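November 3, 2021

Got home late, feet sore, so I'll write this down before bed. Spent most of the day at the Plandari floor. I went because Fairweather wants to know whether we should put money into arms for the packing tables next year, and I said I would look before I gave an opinion.

The job they are working on is the pencil box. Open the box, put the pencils and scissors in, shut the lid. A kid does it in ten seconds without looking. They have been at it since April. Two arms, one table, ordinary desk supplies lying around.

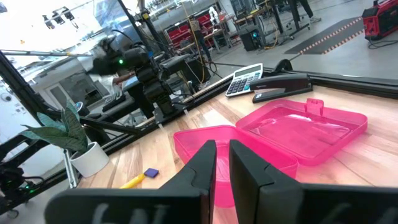
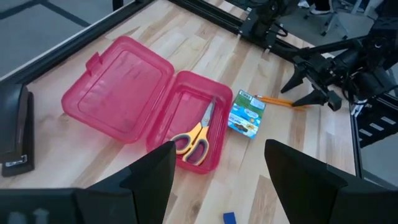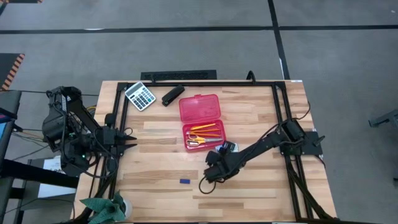 I asked what the hard part was and expected to hear scissors. The answer was the lid. It is thin plastic and it flexes, and if one arm pushes before the other has hold of the base, the whole thing skates across the table. Pencils are bad too because they roll. They told me 85 tries out of 160 went all the way through last week. I wrote the number on my hand so I would have it right for the report.

For our tables that is no good yet. We need it nearly every time, and we need it with whatever size carton comes down the line. The Vuta people claim better but they only do one box, bolted in place.

At home I stood in the kitchen and looked at the counter. Mail, keys, a cup, the Drulix vacuum stuck under the chair again. It does the hall fine and that is all I ask of it. I don't think anything will be clearing that counter for me soon. Folding towels, maybe. I would pay for towels.

My plan is to tell Fairweather to wait 2 years and go look again. They won't like it. Need to call about the furnace tomorrow and return the ladder.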